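Project report, Grornora hand-held gripper vs. Floslow pads

So my half of the project was the gripper comparison. We had one hand-held tool, the Grornora, and two sets of fingertips to try on it: the flat ones it ships with and the softer Floslow pads. I logged 615 grasps over the semester, mostly on cloth, because cloth is where everything I'd tuned on blocks fell apart.

## Pinching thin fabric

White mesh was my main test piece. You come down open, close on a little bit of it and lift -- sounds easy, but a few millimeters too high and the pads shut on air.

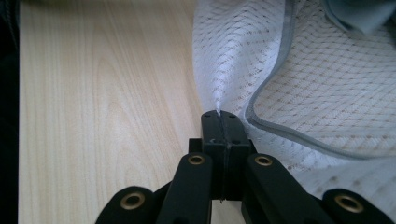 The stock tips did better than I expected on folds and pretty badly on flat fabric. With the Floslow pads I got more grabs on flat cloth, but they sometimes took two layers when I only wanted one (very annoying if you're trying to unfold something!). Borders were their own problem, so I ran a separate set of 19 tries along the edge of the mesh with the tips starting closed.
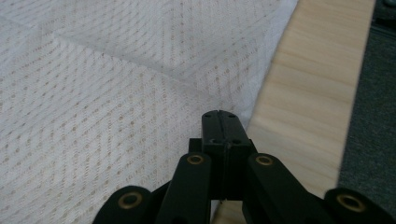

## Cables and the head camera

I also wanted a view from higher up, so we added a head camera and fed both streams into the Yaman controller. Setup took 3 evenings, mostly spent on clock sync. Plugs are stiff and chunky, so gripping them was never the hard part. What got me was the cable pulling the plug sideways, and the wrist view alone doesn't tell you where the slack is. I did the bare-hand runs first to have something to compare the gripper against.
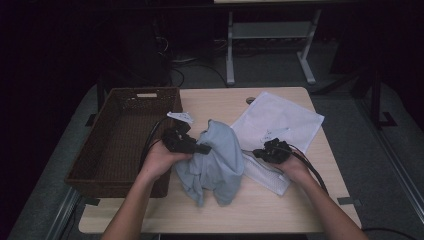
Pradport wrote back on my draft that the pads should be compared at equal closing force before I call either one better, and that my cable runs need a fixed slack length. Fair on both -- I only matched closing speed. I'm redoing the flat-cloth set in January with the force limit on.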